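Honard pupils will not return to own building before the spring term

STONDEN. The 244 pupils of Honard School will continue to have their lessons at other addresses for at least four more months. The school office informed the parents in a letter that was sent home on Friday, October 22, 2010.

The building on the hill has been closed since September, when moisture was found in the floor of the east corridor. First it was believed that only the corridor and the music room were affected. After the floor was opened, the damage was seen to go in under the classrooms also, and the school was emptied over a weekend.

Since then the older pupils have been guests at Wong School, on the other side of the railroad. The youngest have been taught in the parish rooms beside the library. Both solutions were meant to last until the fall break.

"We said the fall break and we believed it ourselves," says principal Wayne Poirier. "I understand that parents are tired of new dates. This time we have chosen a date that we think we can keep, even if it is later than all of us would wish."

According to the letter, the whole floor in the east part must be taken out and the ground under it must be drained before a new floor can be laid. The work with the drainage has not begun. The company that will do it has asked to wait until the results from the last samples have come, and these are expected in the coming weeks.

The west part of the building, where the gymnasium and the dining hall are, has no moisture damage. For a time the school hoped to open this part earlier, so that the pupils could at least eat and have physical education in their own house. It was not possible, says Poirier, as the heating for both parts goes through the same pipes and must be turned off during the work.

Crowded at Wong

At Wong School, the guests and the home pupils share the dining hall, the library and the schoolyard. Lunch is now served in shifts, and the first class sits down to eat while others have hardly finished the first lesson. The art room and the science room are booked from morning to afternoon, and some lessons in these subjects have been moved to ordinary classrooms, or have been put off until later.

Sanaa Zaki teaches mathematics and science at Honard and has now her desk in what used to be the copy room at Wong.

"Our colleagues have been very kind and have given us more space than they really have," she says. "But I cannot do experiments with the pupils in a room where there is no water. I read to them about the experiments, and we draw them. It works for some weeks. For a whole winter I am more worried, most of all for the ones who will have their final grades in the spring."

The teachers have asked for an extra science room, for example in the high school, which is within walking distance. The school office answers that it is looking at the question and that an answer can be given after the fall break.

Also the younger pupils get a new timetable. The parish rooms are needed for other activities on two afternoons every week, and on these days the school day ends earlier. The after-school care will then be held in the library, where a corner of the children's department has been put in order for them. The school asks the parents to send indoor shoes, and to write the name of the child in them.

Much was left behind

When the school was emptied, the pupils could take only what they had in their desks. Books, art work and sports clothes that were kept in the east part were packed by the staff and driven to a storage room in the Stonden sports hall. Parents who miss something can go there on weekday afternoons during the break. What has been damaged by moisture will be thrown away, but a list will be made first, and the families can ask for compensation on a form from the school office.

Textbooks have been a problem of their own. Several sets were lost and the new ones came late, so in some classes the pupils have worked from loose copies that go back and forth between home and school. The school therefore encourages the families to help the children keep their papers together during the break, and to bring everything back on the first day.
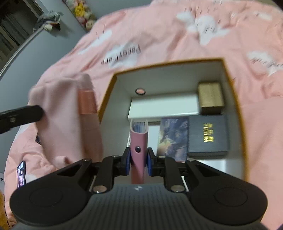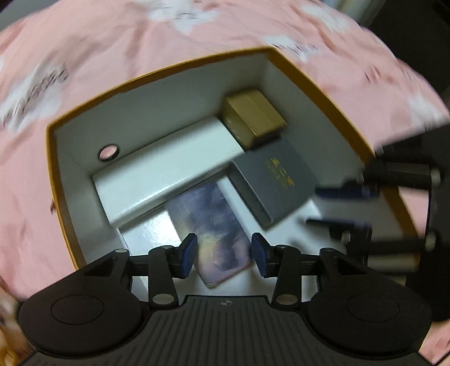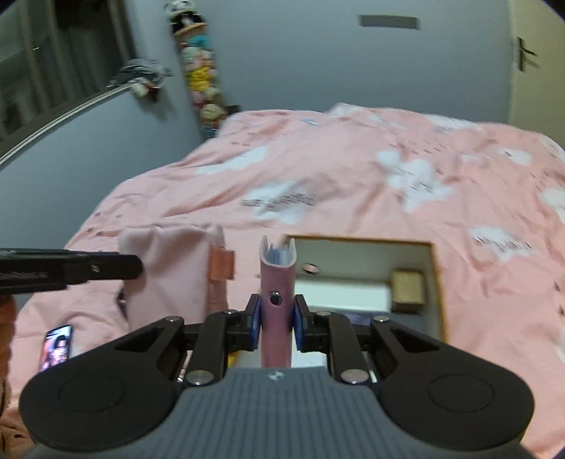

Josée Lemieux, in a letter to our editorial office, writes that the temporary time has already been hard for her family and that she would have liked the school to say from the beginning that it was going to be long. Her daughter leaves home before it is light and comes back when it is nearly dark, she writes, and homework is done in the bus or not at all. She wants to know why the parents were not invited to a meeting before the decision was made. "We can accept a bad floor. It is harder to accept that we learn everything from a paper in the school bag," the letter ends.

The principal says that a meeting will be held in the dining hall at Wong School in the first week after the break. The day will be announced on the school's web page. There will be somebody present from the building department who can answer about the samples and the drainage, and it will be possible to send in questions before the meeting.

Changes for the buses

The longer stay will also be noticed in the traffic. The buses from the villages have until now stopped first at the closed school, where the pupils have changed to a shuttle bus down to Wong. From the first school day after the break, the operator Plolov will drive directly to the two temporary addresses. The stop at Honard will not be used.

The new route makes the trip shorter for most pupils. For those who live along the lake it becomes instead around 12 minutes longer, because the bus has to go round the railroad yard. Plolov writes on its notice that the drivers will wait for each other at the library during the first days, so that no child is left if he or she has taken the wrong bus.

Tanner MacDonald has been responsible for the new bus plan at the school office. He says that the shuttle bus was a solution made in a hurry and that it was never good.

"The children stood outside a closed school and waited, sometimes in rain. It was one of the first things that the parents complained about, and they were right. Now we have had time to do it better."

He asks parents who drive their children by car not to stop in the bus lane outside Wong School. In the mornings there has been a line of cars all the way up to the crossing, and the buses have been late for this reason. Cars can stop at the parking lot behind the ice rink, from where there is a lighted path to the school.

The cost is not clear

How much the repair will cost is still not known. The sum which the town council set aside in September was counted for the corridor and the music room only. A new proposal must be made when the drainage has been planned, and it is expected to come before the council during the winter. Until then the rent for the parish rooms and the extra bus traffic is paid from the ordinary school budget.

Jaxon Turcotte, who sits on the council and has his own children at Honard, has asked in writing that the costs for moving should not be taken from teaching. He has also asked why the moisture was not discovered when the roof was changed and the walls were painted some years ago. The building department has promised to reply to both questions in writing.

"I do not look for a person to blame," Turcotte says to the newspaper. "But there are more schools in Stonden that were built in the same way, on the same kind of ground. It would be good to know about their floors before we have to move those children too."

The department confirms that an inspection of the other school buildings is planned, but says that it will be done after the work at Honard has started. No signs of moisture have been reported from Wong School, where the floors were renewed when the dining hall was built out.

The traditional fall concert of Honard School, which had already been moved once, is now canceled. The choir will sing together with the choir of Wong School before Christmas instead. Instruments which were in the music room have been dried and checked, and most of them can be used again. The piano is still in the closed building, under plastic, and it has not been decided if it can be saved.

Pupils who borrow an instrument from the school can pick it up at the sports hall during the same hours as the other belongings.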